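**Ticket 592: Ciltar tabletop kit, arm stops above target during object sort**

Opened by: Salamatu Okoro, Sternham
Assigned to: Tobiloba Nwachukwu, Ciltar support
Priority: normal
Status: closed, with one item moved to a separate ticket

**Report (S. Okoro)**

We have the Ciltar kit on a trial license and are working through the household object task set. Setup followed the quick start guide. Calibration passed on the first try and the arm homes without errors.

The problem shows up on the pick step. The arm moves over the object, starts down, then stops with the gripper open and well short of the object. The log gives the same line each time:

`WARN pick_abort: z_target outside work volume`

After that the arm returns home and the task is marked as skipped. It happens with the foam cubes and the banana. It does not happen with the panda. I have restarted the controller and reloaded the task file. No change.

**Reply (T. Nwachukwu)**

Thanks for the log. Please send three things:

1. The firmware version from the Status page.
2. The table height value from Settings > Workspace.
3. A picture from the fixed camera with the objects laid out as you run them.

Please leave the objects where they are until we have looked at it.

**Reply (S. Okoro)**

Firmware is 2.16. Table height is set to 0, the default. The layout is the one we use for every run, with the brown box and the cabinet on top of it at the back.

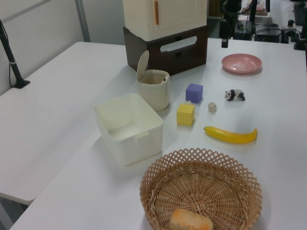
*Object layout for the sort task, fixed camera view.*

The canister lid is open because the spoon task comes next in the list. The sponge-like item in the wicker basket is used for the last task. I can take either one out if it helps.

**Reply (T. Nwachukwu)**

No need to take anything out. The layout is fine for this task set.

The table height is the likely cause. A value of 0 tells the planner that the table surface is level with the arm base plate. If the arm is mounted on a riser, the table is lower than that and the planner treats low targets as being under the floor of the work volume. The panda is the one object whose grasp point in the task file is set high enough to clear the limit.

Is the arm on the Bashir riser? If so:

1. Stop the task and put the arm in Hold.
2. Go to Settings > Workspace > Table height.
3. Enter -16 (millimeters).
4. Save, then run Calibration > Quick check.
5. Run the sort task at low speed with a hand near the stop button.

**Reply (S. Okoro)**

Yes, it is on the Bashir riser. The guide has the mounting steps but says nothing about changing the table height.

I entered -16 and ran the quick check, which passed. The sort task then picked both foam cubes. The banana failed once with a different message:

`WARN grasp_timeout: no contact after 2000 ms`

The second try at the banana worked. I ran the full list after that and there were no more pick_abort lines.

**Reply (T. Nwachukwu)**

Good. The timeout is a separate matter. The gripper is closing too slowly for a curved object at low speed. Set `close_speed` to 300 in the gripper profile and leave the timeout where it is. Go back to normal arm speed first, then change the profile.

I have asked for the table height step to be added to the riser page in the guide.

**Reply (S. Okoro)**

Changed `close_speed` and ran the banana again at normal speed. No timeout. The table height fix can be closed.

One more question. The setting went back to 0 when I loaded the Dirstead task set. Is it saved per task set?

**Reply (T. Nwachukwu)**

Yes, it is stored with the task set, so it has to be entered again for Dirstead. I opened a separate ticket asking for a global setting and added you to it. Closing this one.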